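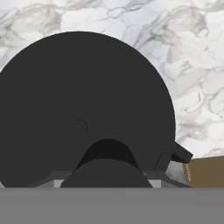 Redik 桌面织机(平综式,织宽 50 厘米)

首页 > 织造工具 > 织机 > 平综织机
品牌:Grorell
系列:Redik

想织一条自己的围巾,又不想在客厅里摆一台像钢琴那么占地方的落地织机,那就看看 Redik 吧!它是一台可以放在餐桌上用的平综织机,一头抵着桌沿,一头搁在腿上,坐下来就能织。我们店里几个人轮流用过它,织过围巾、茶巾、抱枕套,还织过一块谁也说不清该拿来做什么的羊毛方布(最后铺在了收银台上,挺好看的)。

Redik 出自 Grorell 的木工车间,机架用的是实心榉木,出厂时已经打磨好,没有上漆。喜欢原木手感的可以直接用,喜欢颜色深一点、摸起来润一点的,可以自己擦一层蜂蜡或者亚麻籽油。我个人是擦油派,榉木吃了油以后那种暖暖的颜色,织布的时候低头看着心情就好。

为什么喜欢它

先说织口。平综织机最怕织口开得小,梭子钻不过去,一会儿碰上面的线,一会儿勾下面的线,织半个小时人就烦了。Redik 的侧架比一般入门织机高一截,上位和下位的综筘托都往后收了一点,开出来的织口很敞亮,粗一点的板梭也能顺顺当当滑过去。

再说收折。织机中间有铰链,织到一半也可以折起来,经线不用拆,松一松张力,两边往里一合,拧紧旋钮就行。家里有猫的朋友特别看重这一点,我完全理解。折好以后可以竖着放进柜子侧面,也可以装进同系列的帆布背袋带去织友聚会。

棘轮也值得单独说一说。前后卷轴各有一只 18 齿的棘轮,齿距细,张力可以一格一格慢慢调。棉线和亚麻线弹性小,差一格手感就不一样,以前用齿粗的织机织亚麻茶巾,不是太松就是太紧,换到 Redik 上之后这件事轻松多了。卡爪是金属的,咬合时有一声很清脆的"嗒"。

还有一处小地方:卷轴上的挂线棒用的是结实的编织带来连接,带子可以拆下来洗,也可以单独更换。

规格

织宽:50 厘米
标配综筘:每 10 厘米 50 根经线
综筘位置:上位、中位、下位,另有一组预留给第二片综筘的托槽
可同时使用综筘:2 片(第二片另购)
棘轮:18 齿,前后各一
机架材质:实心榉木,未上漆
综筘材质:尼龙综片,榉木上下框
折叠:可带经线折叠
组装:需自行组装,附内六角扳手

包装内有

织机机架部件及全部螺丝
综筘一片
板梭两支
穿线钩一支
整经桩与桌边夹
挂线棒及编织带
图文说明书(中文由本店补充,随箱附上)

用什么线合适

标配综筘是最百搭的密度,适合中粗的羊毛线、常见的棉线,还有大多数手工染色的袜子线(双股并用效果更饱满)。织平纹围巾时,经线和纬线用同一种线,出来的布最均匀,第一次织就这么搭,很难出错。

想织蓬松的毯子布,可以换疏一点的综筘;想织细棉布或者丝毛混纺的薄披肩,就换密一点的,或者装上第二片综筘,把两片同密度的综筘前后叠着用,经线密度就上去了。第二片综筘还能打开另一扇门:斜纹的变化、双层织、织出比机架更宽的布再展开……头一次把双层布从织机上取下来、沿着折边打开的时候,真的会"哇"出声来!

我们仓库里现有的 Mészáros 羊毛线跟它配得很好,捻度偏紧,耐得住综片来回摩擦,起毛少。手边有自己纺的线也尽管拿来试,只是当经线之前先拉一拉,轻轻一扯就断的线留着做纬线吧。

毛茸茸的马海毛做经线会互相粘连,开口费劲。实在喜欢那种雾蒙蒙的质感,把马海毛放在纬线里,一样漂亮。

组装

全部零件拆开平放在桌上,先对照说明书第一页认清左右侧架,侧架内侧的托槽要相对。螺丝先都拧上但别拧死,等卷轴能顺畅转动、机架放在平面上四角都稳了,再逐个收紧。卷轴装反是最常见的小失误,棘轮应该都在同一侧,坐下来右手正好够得到。

要上油或者打蜡的话,请在组装之前做,缝隙里也能照顾到。油要擦干、晾透再上线,浅色的棉线特别容易沾上颜色。

上经线

随箱的整经桩用来直接上经,一个人在家就能完成。把织机夹在桌子一端,整经桩夹在另一端,两者之间的距离就是经线的长度。线从后挂线棒出发,穿过综筘的缝,绕过整经桩再回来,来来回回走到想要的宽度。之后把经线卷上后卷轴,一边卷一边垫牛皮纸,再把每条缝里的一根线挪到旁边的孔眼里。

垫纸这一步请别偷懒。纸要比经线的总宽度再宽一些,边上的线才不会滑下去。旧挂历纸、包裹里拆出来的牛皮纸都很好用,瓦楞纸太厚,会让卷轴很快变胖。

经线总长记得把损耗算进去,前后打结的部分和织不到的尾端都要预留,织两条茶巾就连着上一次经,比分两次划算。剩下的线头可以留着做流苏,或者塞进针插里。

织的时候

打纬用综筘轻轻推到位就好,围巾需要的是柔软垂坠,推得太用力会织成一块板。纬线斜着放进织口,或者拱成一道小弧,再推平,布边就不会越织越往里收。头几厘米看着歪歪扭扭很正常,继续往下织,手自己会找到节奏。

布下机以后一定要洗一次。温水泡一会儿,轻轻按压,平铺晾干,羊毛线会舒展开,经纬之间的小空隙慢慢合拢,手感跟刚下机时完全是两回事。这是我最爱的一步。

配件与兼容

第二片综筘:同宽度的 Redik 综筘都能装,有疏、中、密几种密度。
落地支架:可调角度,装上以后双手更自由,脚边还有一根横档可以搭脚。
帆布背袋:内袋放得下综筘和板梭,肩带加宽过。
挑花棒:榉木,一端削尖,挑浮线花样用。
Hendineck 绕线器:不属于 Redik 系列,夹在桌边使用,把绞线绕成线团,上经之前准备线的时候很省心。

Grorell 旧款织机的综筘和 Redik 的托槽宽度不同,不能混用。手里有旧款、想确认型号的,可以量一下综筘木框的厚度再写信问我们。

保养

平时用干软布擦灰。别把织机长时间放在暖气旁边或者晒得到太阳的窗台上,榉木会收缩,螺丝也会跟着松。暂时不织的时候把经线张力放松一点,对线和机架都好。换季时顺手检查一遍螺丝,旋钮转起来发涩的话,在螺纹上抹一点点蜡。

常被问到的

零基础能用吗?可以,平综织机就是很好的起点。说明书里有一条平纹围巾的完整步骤,跟着走一遍,上经、织造、收尾就都碰过了。

左手习惯的人方便吗?方便。组装时把两只棘轮都装到左侧就行,说明书背面有对应的图。

织得出格子吗?当然!整经时按顺序换色,织的时候照同样的顺序换纬线,格子就出来了。换色时把线尾绕进边上一起织,省得最后缝线头。

织到一半经线断了怎么办?剪一段同样的线,穿过断线那个孔眼或缝,一头用珠针固定在织好的布上,另一头接到后面的断线上,继续织。下机以后再把线尾藏进布里。

综筘可以单独买密一号的来换吗?可以,下单时在备注里写上想要的密度和 50 厘米这个宽度。

发货

织机装在原厂纸箱里寄出,背袋和落地支架体积较大,会分开打包。一月我们要盘点库存,这个月里的订单按付款顺序依次寄出。随箱的中文说明书如果漏放,写信来,我们补寄纸本,也可以先发电子版。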